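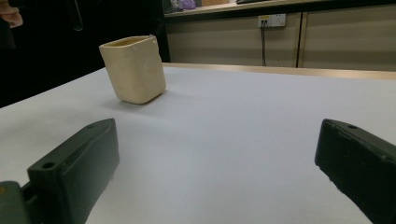
Lowri Harries, course author and lecturer in game writing
June 2023

Chapter 3
Stories That Arrive in Pieces

When I first played Iverska, I finished the opening episode in one evening and then had to wait until December for the next. I spent those months talking about it with anyone who would sit still (my poor sister!), guessing who had sent the letters and why the ferry never docked at Jedby. By the time the second episode came out I had practically written my own.

That stretch of waiting is where this chapter begins. An episodic game asks its player to leave, live an ordinary life for a while, and come back still caring, and the writer has to plan for everything that gets forgotten along the way. We will look at how an episode opens for someone who remembers all of it, and for someone who remembers only a name or two.

Our main case is Dondcombe, a text adventure sold as a base story with 12 add-on tales. Its script runs to 303 pages, and you will need only the first 19 or so for the exercises. Pay attention to Isah, the lighthouse keeper, who appears in nearly every tale and is introduced afresh each time, sometimes in a single line.

Before reading on, think of a serial you gave up on, and write down the last thing you remember happening in it. Keep the page handy, as we come back to it in the section on recaps.

Comments

Rhydian Skyrme: Used this with my evening class and they argued about Isah for an hour. Is the recap section online too?

Lowri Harries: Not yet, Rhydian, but I'm so glad they argued!

pageturner: I still want to know about the ferry.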